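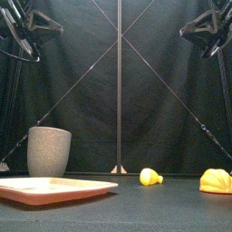
Heather Munro

**Props table and store check – Flanwood, November 5, 2022**

Done in a rush before the hall closes. Ticks are mine, anything marked ASK goes to Gönül.

**Table**

- [x] Top level, no rock. Checked both ends.
- [x] Legs locked. Left one stiff, needs a drop of oil – not urgent
- [x] Dark top wiped down. Old tape marks gone except one near the back, leave it
- [ ] Edge trim. Lifting again underneath. Glue before December.

**Backdrop**

- [x] Black cloth hung straight, clips tight
- [x] Fire label still on, back hem. Readable, just.
- [ ] Spare cloth – not found. ASK. Was in the Vuluda crate last time?

**Grey speckled pot**

- [x] Rim run round with a finger, no chips
- [x] Stands steady on its own
- [ ] Keep it off the top shelf please. No handles, tall, and it's a two handed lift. I've said this before
- Stays toward the rear of the table when it's out. Fine where it is.

**Shallow tray, pinky orange**

- [x] Corners ok, no sharp bits on the lip
- [x] Washed
- [ ] Faint dark mark inside, towards the left. Couldnt tell if it's a stain or a scratch, ran out of time. If scratched, no food in it. ASK
- [ ] Move in from the left a bit, sleeves will catch it

**Yellow pieces**

- [x] Bulb-shaped one, smooth, bright lemon. No cracks at the neck
- [ ] Lies on its side so it may roll. Bit of putty under the fat end
- [x] Ridged one, more of an orange yellow. Ridges brushed out, dust had got in
- [ ] Too far over to the right for my liking – shift towards middle before the group comes in

**Store cupboard**

- [x] Door shuts
- [x] Bottom shelf rated 20 kg, label still there
- [ ] Box of 200 felt pads half under the shelf, trip hazard. Picked up, will go again if no one finds it a home
- [x] Step stool, feet fine. 2 treads, both grippy
- [ ] Bundirix cleaner has no lid. Binned. Reorder, same size

**Floor and exits**

- [x] Side door clear
- [ ] Mat by the sink curling. Turned over for now, wants replaceing
- [x] Extinguisher pin and tag in place

Gönül Değirmenci to sign off the ASK items and send me the cloth answer by the 22nd. Key back in the tin.

H.M.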